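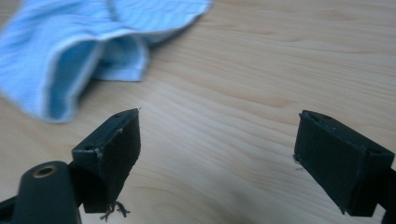 Tampo de madeira clara com um pano azul-claro.

Gavau: um corpus de receitas e dicas domésticas em português

Olá! Se chegaste aqui vindo da página do Skillico, bem-vindo, e se chegaste por acaso, bem-vindo também. O Gavau é uma coleção de textos curtos sobre a vida de casa (receitas, truques de limpeza, conservas, remendos, listas de compras comentadas) que fui juntando ao longo de uns anos e que agora resolvi arrumar como deve ser. São 2,989 textos no total, todos em português, quase todos de Portugal, com uma fatia menor do Brasil que está marcada à parte.

O nome não quer dizer nada. Precisava de uma pasta, escrevi aquilo e ficou.

O que há cá dentro

Cada texto é um ficheiro .txt em UTF-8, com uma linha de metadados no ficheiro indice.tsv. As colunas são: id, tema, variante (pt-PT ou pt-BR), origem, década e notas. A coluna notas é uma confusão, aviso já, porque foi onde despejei tudo o que não cabia no resto (manchas no papel, palavras que não consegui ler, dúvidas sobre se "tigela" era medida ou era mesmo a tigela).

Por tema, a divisão é muito desigual. As receitas doces ganham de longe, com over 1,000 textos, ou seja, passam dos mil, e suspeito que isto diz mais sobre o que as famílias guardam nas gavetas do que sobre o que comiam ao jantar. As dicas de limpeza são 452 e são as minhas preferidas! Há uma sobre tirar nódoas de vinho de tampos de mesa que aparece em variantes quase iguais vindas de cadernos sem nenhuma ligação entre si, umas com sal, outras com bicarbonato, uma com cinza. Deixei-as todas.

De onde vieram os textos

Cadernos manuscritos, folhas soltas dentro de livros comprados em feiras, e um lote grande que me chegou pela Leltska, uma pequena livraria de usados que ia deitar fora três caixas de papéis. Transcrevi tudo à mão. Experimentei reconhecimento automático em 50 páginas e a correção demorou mais do que a transcrição, por isso desisti depressa.

Tirei nomes próprios, moradas e números de telefone. Onde havia um nome pus [NOME], e onde o nome fazia parte da receita (os bolos da tia fulana, que são imensos) pus [TIA], [AVÓ] e por aí fora, para não perder a graça. Se encontrares algum que me escapou, abre uma issue, por favor, que trato disso logo.

Ortografia

Mantive a original. Isto significa que vais apanhar "assucar", "açucar", "assúcar" e uma vez "asucre". Existe uma versão normalizada na pasta norm/, feita com regras minhas, mas é só para pesquisa, e não recomendo que se treine nada com ela sem espreitar primeiro. As regras tropeçam nas abreviaturas, sobretudo em "c." que ora é colher, ora é chávena, ora é "cerca de".

A separação em frases foi feita com o segmentador Bošković, com a configuração que está em config/segmenta.ini. Porta-se bem com texto corrido e mal com listas de ingredientes. Nas listas, cada linha conta como frase e pronto.

Para que serve (e para que não serve)

Eu usei o Gavau para estudar verbos culinários, e há quem o use em aulas de português para estrangeiros, coisa que me deixa muito contente. Também deve dar para classificação de temas ou para brincar com modelos de linguagem pequenos. Para conselhos de segurança alimentar é que não! Há conservas ali com tempos de fervura que me arrepiam, e misturas de limpeza com lixívia que não se devem fazer em casa de ninguém. Marquei as que reconheci com a palavra PERIGO nas notas, mas não sou química e de certeza que falhei algumas.

Também não é uma amostra representativa de coisa nenhuma. Há muito Norte, pouco Alentejo e quase nada das ilhas (se tens cadernos dos Açores numa gaveta, escreve-me).

Como usar

Descarrega, descomprime e lê o índice com o que quiseres. O separador é mesmo tabulação. Na primeira versão havia vírgulas e ponto e vírgula misturados, e peço desculpa a quem passou uma tarde com isso. O script divide.py cria treino e teste sem repartir o mesmo caderno pelos dois lados, e convém usá-lo, já que a mesma mão repete frases inteiras de receita em receita.

Licença

As transcrições e as notas são minhas e ficam em CC BY 4.0. Quanto aos textos originais, cadernos de gente que não consegui identificar, se reconheceres a letra de alguém da tua família numa transcrição (bem, as palavras, que a letra não está cá) e preferires que saia, eu tiro sem discutir.

Por fazer

Rever a década dos textos da Leltska, que atribuí pelo tipo de papel e com alguma imaginação. Juntar duplicados num grupo próprio. Acabar o glossário de medidas, que parou em "quartilho" em julho e ainda não saiu de lá.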